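Kurkico Community Shop: where we've got to, June 2021
For Daiane Rocha, Strazds Fund

Hello Daiane,

You asked for something short and readable this time, so I've left the spreadsheet for the December return and I'm just going to tell you how things stand. On the whole, rather well!

Drinks

The shelves are full, finally. We spent £400 of the grant on the opening order from Tasiteck (they wanted the lot paid up front, which I grumbled about and then paid) and we now have cola, cold tea, water and a few other bits behind the big white table. The teas are going faster than I expected, mostly with the after-school crowd, and the cola does what cola always does. I'd like to try fewer flavours next time and more plain water, particularly if we get another warm spell. Prices are staying as they were in your paperwork.

I did wonder whether the table was too near the bottles, but you can still get round the end of it with a pushchair, so I've left it alone. 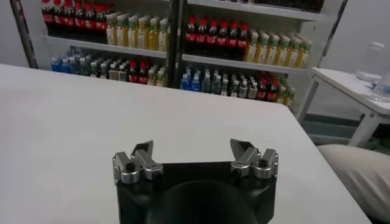
Clothes table

This is the part I'm most pleased with. The children's and adults' clothes used to live in bags in the back and people had to ask, which hardly anyone likes doing. Now we sort and fold out front on the white table, where everyone can see what's come in, and it has made such a difference (people stop for a drink and go home with a T-shirt, or the other way about). We've passed on 300 items since we opened, and I've got the tally book if you want to see it.

Folding is slower than I'd allowed for. We've settled on sides in first, then up from the hem, so the T-shirts all end up near enough the same width and stack properly. Small children's things are the worst, they never stay in a pile, and the bright ones get pulled out again the minute you turn your back. I'd budgeted 2 hours a week for it and it's nearer double that, so I've moved some time across from the leaflet line. Shout if that's a problem.

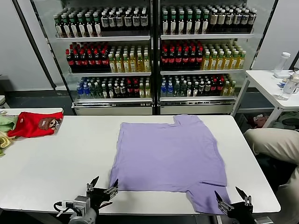
Lilac T-shirt part-way through folding, with more clothes still to do at the end of the table.

Money and what's left

Rent to Lurnum is paid up to the end of the summer. I still need to buy labels for sizes, a proper box for odd socks and a second small side table, as the one we've got fills up with water bottles and bits and pieces. I think all of that comes in under what's left, but I'll send the receipts over so you can check my adding up.

The one thing I'm behind on is the visitor survey. I've had 10 forms back, which isn't enough to tell you anything sensible, so could I have until the autumn for that?

Do come and see us if you're passing, the kettle's on most mornings.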